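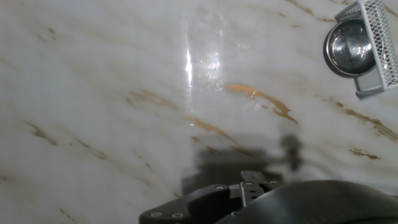 Oat and Rye Crackers, Rolled Thin

Yield: 2 sheet pans. Oven: 400 °F. Active time is short – most of the work is rolling.

Ingredients

232 g whole rye flour
100 g rolled oats, ground to a coarse meal
14 g flaxseed, whole
4 g fine salt
60 g sunflower oil
150 g water, at room temperature
Flaky salt for the top

Equipment

Kitchen scale, rolling pin, parchment, pastry wheel or knife, fork. A smooth stone or stone-look surface is fine for kneading. Rolling is done between two sheets of parchment, so the surface itself stays clean.

Mixing

1. Combine the rye flour, oat meal, flaxseed and salt in a bowl.
2. Add the oil. Rub it in with your fingertips until no dry pockets remain.
3. Add the water in two parts. Stir with a stiff spatula after each.
4. Turn the dough out and press it together. Rye has little gluten, so long kneading gains nothing. Stop when the dough holds its shape.
5. Wrap and rest for 30 minutes. The oats take up water during this time and the dough gets firmer. If it still sticks to your hands after the rest, work in a spoonful of rye flour.
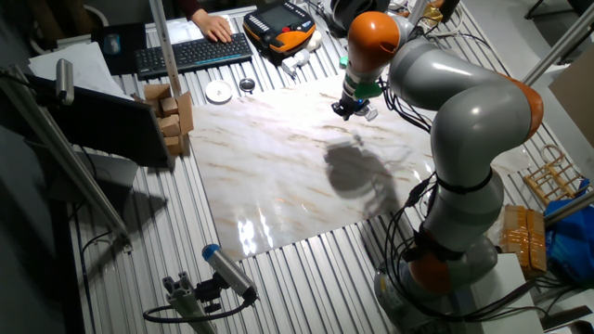 Rolling and cutting

6. Divide the dough in half. Keep one half wrapped.
7. Roll the other half between parchment to a thickness of 2 mm. Turn the sheet often. Thick spots stay soft in the middle and will spoil the batch in storage.
8. Peel off the top sheet. Cut into rectangles, but leave them in place – they separate after baking.
9. Prick each cracker with a fork and scatter flaky salt over the top.

Baking

10. Slide the parchment onto a sheet pan. Bake for 14 minutes, rotating the pan at the halfway point.
11. Take out any edge pieces that have browned. Return the rest for 3 to 4 minutes.
12. Cool fully on a rack before breaking along the cuts.

Storage

Keep in a closed tin for up to two weeks. Crackers that have softened can go back in a 300 °F oven for 5 minutes.

Jomar Marquez
Updated 2018-12-23: water reduced from 165 g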